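Play corner and floor mats: walk-round checklist, with my comments

Date: 9 September 2024
Done by: Gráinne Ó Néill
Copy to: Sinéad Mulcahy
Room: the Imari room (ground floor, garden side)

Sinéad, same form as April, and I've scribbled under nearly everything again, sorry! Ticks are ticks, the ones marked ACTION need somebody, and anything marked WATCH I'll look at next time I'm on.

1. Floor under the mats clean and dry
OK. I lifted the whole row by the window this time and swept underneath (crumbs, one hair bobble, a surprising amount of sand). Lino's fine. There was a damp patch by the radiator in April and I went over that bit with my hand twice, and it's bone dry now.

2. Foam tiles lying flat, no lifted corners
OK mostly. The light blue ones are lying lovely. The older green ones near the door have a curl on them that I can catch with my toe, and if I can catch it in flat shoes then a two-year-old in socks definitely will.
ACTION: swap the two worst for spares out of the Datitz box. I think there are spares. If there aren't, shout and I'll ring Olex.

3. Jigsaw joins pushed fully together
OK on the blue. I went along the joins on my knees pressing them down with my thumbs, which took ages but is really the only way of telling. A join can look shut and still have a bit of give in it.

4. Edging strips present all round
NO. One missing on the side next to the bookcase. I suspect it went home in somebody's bag, or it's behind the bookcase, which I wasn't going to move on my own.
ACTION: Sinéad, could you give me five minutes with the bookcase on Thursday?

5. Tiles free of bites, tears and loose bits
WATCH. Teeth marks on a corner of one of the green ones, nothing coming away. Anything that crumbles when you rub it goes straight in the bin please, don't put it back in the stack.

6. Mats cleaned with the right stuff
OK. Warm water and the mild spray, wiped again with plain water. Somebody had left the kitchen degreaser on the trolley and I've put it back in the high cupboard. It makes the foam slippery for hours, so please, please not that one.

7. Cups: plastic only, no cracks or sharp rims
OK. I ran a finger round every rim. The clear beaker with the split is gone (I did it myself, it was nobody's favourite). The pink one is grand.

8. Drinks cans and other adult drinks off the mats
ACTION, and I'm including myself in this! Cans stay on the counter or the high shelf, opened or not. The rims and the ring pulls are the bit I don't like around small fingers, and a tall can goes over very easily on foam, which has that bit of bounce. Last spring it was orange fizz right down into the joins and we had half the floor up to get at it.

9. Trailing leads and plugs
OK. Lamp lead is clipped behind the skirting. Socket covers all in, one was loose and I pushed it home.

10. Heater guard fixed
OK. Gave it a good rattle.

11. Shelves and bookcase fixed to the wall
OK for the shelves. Bookcase bracket not checked, see number 4, we may as well do both at once.

12. Door gate closing by itself
WATCH. It closes, but slowly, and you have to listen for the click. A drop of oil would probably do it.

13. First aid box
OK. Low on small plasters, everything else in date. I've written plasters on the Mulcahy order sheet.

Money: I've put 27 down for edging strips and left it at that until we know what's behind the bookcase.

Next walk-round is yours, Sinéad. The blank forms are in the blue folder, under the raffle tickets.

Signed: G. Ó Néill
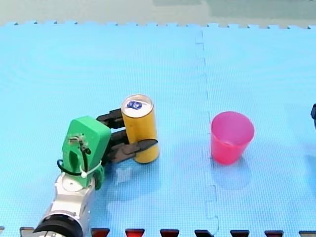
Items 3, 7 and 8: join between two light blue tiles, pink cup, yellow can on the mat.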